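Re: [grippers] Anyone running the Funora soft finger kit?
From: Miyuki Hoshino
Date: 8/26/22

Normunds Kuusk wrote:
> We have a Paju arm with the stock jaws and they are terrible on anything
> round or shiny. I keep seeing the Funora finger kit mentioned but can't
> find a single write-up from a person who has bolted it on and used it.
> Is it worth the money? Does the wrist camera still see anything with
> those big fingers in the way? We do mostly tidying tasks, small stuff
> on the floor and on low shelves.
>
> Normunds

Hi Normunds, hi all,

Yes! We've had the kit on our arm since the start of August and I've been meaning to post, so thanks for the push. We paid 143 plus shipping from Steltport, and the box took 8 days to get here. You get the two fingers, an adapter plate, a bag of screws (one short in ours, they mailed another right away) and a wrist camera bracket. The bracket is the part I didn't expect to care about and now I'd buy it by itself.

Fitting took me most of an afternoon, but a good chunk of that was my own fault. The adapter plate goes on with the little notch toward the cable side and the drawing in the manual is tiny. If the jaws close crooked, take the plate off and flip it before you touch anything in software. Ask me how long I spent in software.

Grip is so much better than what we had. Our practice corner is a wooden shoe rack against the wall with markers on it and a few bright things down on the floor, pretty much your kind of job I think. Markers were the worst for us with the stock jaws. They'd squirt out the side as soon as the force came up. With these fingers I've turned the closing force way down and the markers just stay put.

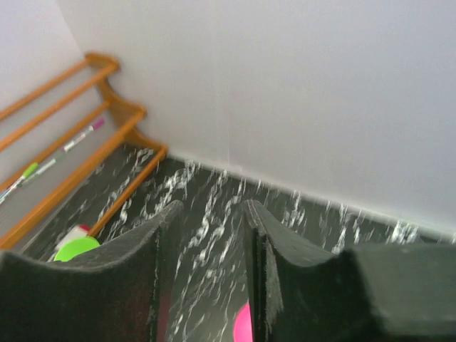 On the camera question, the fingers do take up a lot of the view, both bottom corners. What saves it is that the tops are scooped, so you look over them at whatever is ahead and you still get the slot between them for the last bit of the approach. Small things down in that slot are mostly hidden, though, and you have to be okay with that. Strong colors help a ton. I'd also slow the wrist down close to the target, we get a lot of blur at our normal speed and a patterned floor smears into streaks. Darius Vītola suggested a shorter exposure with an extra lamp and that's next on my list.

We logged 2,587 grasps so far, all on the same pair of fingers. The surface is matte and a little fuzzy and it does pick up lint, so I go over it with tape every few days. No tears or loose edges yet. Going back through the log, 57 of those were drops after a clean lift, and a lot of them were one stubborn flat lid that I'm pretty sure no two-finger gripper enjoys. I haven't sorted the misses by object yet.

Stuff I'd want to know before ordering:

The fingers are wide. Between the rails of the rack it's tight, and we had to redo our approach angles so the arm comes in from above. If your low shelves are really low, measure first.

The tips come to a point, which is great for nudging a marker away from the wall but bad for pressing down on things. Set a floor height limit!

The default force in their config file is too high for anything light. Start at half.

Maite Echevarría runs the Flimel fingers on the same model of arm and likes them for boxes. I tried hers for a day and they're nice and stiff, but for small round stuff I was very happy to get mine back. Maite, please jump in if I'm being unfair.

I can send you my config and the approach angles if you want them, just write me off list. And did Tõnu Sepp ever get that Paju adapter drawing cleaned up? I'd love a copy.

Miyuki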